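# Collecting grasp examples for a tidying arm: project report

Emiliano Medrano, 10/30/23
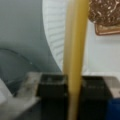
The aim of the project was to collect enough teleoperated examples for a small arm to learn how to pick up household objects and put them somewhere sensible. The learning itself belongs to the second half of the course, so most of what follows is on the collecting. We recorded from the wrist at every time step, together with the joint angles and the gripper opening. The wrist view is narrow, and when a tall object is held it takes up a large part of the picture. With the pale yellow cylinder between the two black fingers, the object runs from the top of the picture to the bottom, and the background is only visible to the left and right of it. The picture is also soft, so small marks and textures are lost. We kept frames like this in the set. The policy will have to work from the same view.

## 1. Setup

The arm was the department's Herkum, driven by hand with a second, unpowered arm of the same shape. Recording used the Trulitz logger, which writes one folder per attempt. Each folder holds the wrist video, a table of joint angles and a text file with the task name and the operator's initials.

We had planned to add a fixed overhead view as well. The clock on that machine drifted against the logger, and by the end of a long session the two videos could no longer be lined up. We dropped the overhead view in July and repeated the sessions that had depended on it.

## 2. Tasks

There were 36 task sentences, each naming one object and one place, such as "put the tall yellow one on the left". The operator read the sentence, started the logger, did the task and stopped the logger. Objects were moved between attempts so that the arm did not always start from the same distance.

Upright cylinders were the hardest to do well. If the fingers closed off centre the object turned in the grip, and it was then set down at a slant. New operators tended to close the gripper early. We asked them to wait until both fingers were level with the sides of the object, and this helped — though it made each attempt longer.

## 3. What was kept

We recorded 3,803 attempts in total. Each was watched once by somebody other than the operator and marked keep, discard or unsure. The unsure ones were watched again by Bowen, who had the final say.

134 attempts were discarded. The usual causes were:

- logger started after the arm had already moved
- object dropped and the attempt not stopped
- wrong object for the sentence
- gap in the joint angle table

Attempts where the operator missed, backed off and tried again were kept. Our supervisor thought these might be useful for learning recovery. They are tagged "retry" in the text file so they can be taken out later if they turn out to do harm.

## 4. Problems

Brightness changed a good deal between sessions. White surfaces near the arm were sometimes overexposed, and the automatic setting then darkened everything else when the arm turned away. We fixed the exposure by hand after the first 23 sessions. The earlier recordings have not been corrected.

The task sentences were also less careful than they should have been. "Left" was written from the operator's seat, but two of us sat on the other side of the bench for part of the summer. We went back through those folders and rewrote the sentences from the arm's point of view.

## 5. Next steps

The set has been copied to the Stunimthorpe server and split by session, so that no session appears in both training and test. The first training run will use only the upright objects. If it can centre the fingers on a cylinder from the wrist view alone, we will add the flat objects — they need a different approach angle and make up the smaller part of the recordings.

The logger settings and the final list of task sentences are in the project folder, under "collection".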